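February 15, 2026

**Kitchen robots still slow at simple jobs, Zemier test shows**

A two-arm robot can now move food from one plate to another in a computer kitchen, but the same job in a real home remains difficult. This is the main result of a test published by Zemier, a small company that writes software for household machines.

The company gave its control program 89 chores. They included placing fruit on a plate, closing a drawer and folding a small towel. Each chore was repeated many times with small changes in the position of the objects. In total the team made more than 3,000 attempts, all of them in simulation.

"Picking up a round object looks very easy to a person," said Josefina Troncoso, who led the work. "For the machine, the last two centimeters are the hard part. If one finger arrives too early, the object rolls."

The towel was the weakest point. Zemier has decided to leave cloth out of the next version and to return to it in September.

Renato Garrido runs the packing room at Plodton, a firm that prepares gift boxes of fruit. He has followed the tests with interest, but he is not ready to buy. His workers fill 900 boxes in a normal shift. "I would accept a machine that is slower than a person," he said. "I cannot accept one that must be watched the whole time."

Zemier agrees that its program is not prepared for such a place. The computer version of the fruit chore uses a clear marble counter, two plates and one piece of red fruit. A packing table is much more crowded.
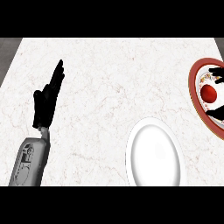 ## Next step

The team will try 12 of the chores on real arms at the Cunuvlow workshop. Ignacio Bravo, who is responsible for the workshop, said that the first weeks will be used only for plates and fruit. Results will be published with the failed attempts included.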